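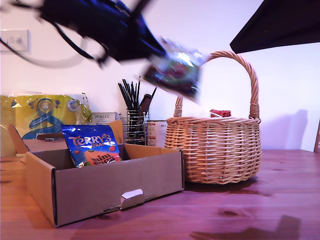 Filed under: Building recording / Churches

Irja Rautiainen
Notes from the Lokerine survey, posted in pieces. Subject is the west tower only. The nave was rebuilt and is dull.

Tower is of three stages, rubble with ashlar dressings, divided by chamfered string courses. Lowest stage has a stepped plinth on all sides except the east. Diagonal buttresses stop below the bell stage, each with two set-offs.

West doorway: two-centered arch, continuous hollow chamfer, no capitals. Hood mold ends in worn head stops. The left one has lost its face completely. Door itself is modern ledged oak on reused strap hinges.

Stair turret at the southeast corner, polygonal, lit by plain slits. Treads are 200 mm high at the bottom and get shallower above the ringing chamber. Change of stone at the same level. I read that as a break in the work.
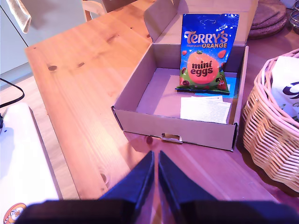
Masonry above the break is a finer gray limestone, laid in more even courses. Putlog holes are filled below and left open above. Arken's old account treats the whole tower as one build and gives no argument for it.

Bell openings are two-light with a quatrefoil in the head, louvered, one to each face. North opening has had its mullion replaced. Tooling on the new piece is diagonal and the rest is vertical.

search this site Enter keywords Go

Masons' marks: 31 recorded inside the turret, all below the break. Upper stage has none that I could find with raking light. Seppälä's drawings show a few near the parapet stair. I did not see them in July and would like to know what they were drawn from.

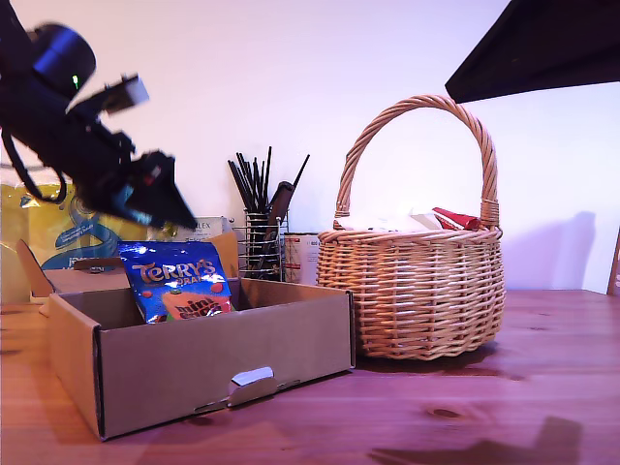 Parapet is embattled, with a moulded coping and a gargoyle at the middle of the south side. Spire is a short leaded spike behind it. Lead carries a plumber's stamp reading KOSIER, no date.

Tower arch to the nave is taller than the present nave roof allows. Old roof crease is visible on the east face, steeper than the current pitch and set off-center to the north. Measured drawings of that face come next, at 1:200.

Related
Reading a roof crease
Hood molds and head stops: a short glossary
Putlog holes in rubble walls
Lead stamps on parish spires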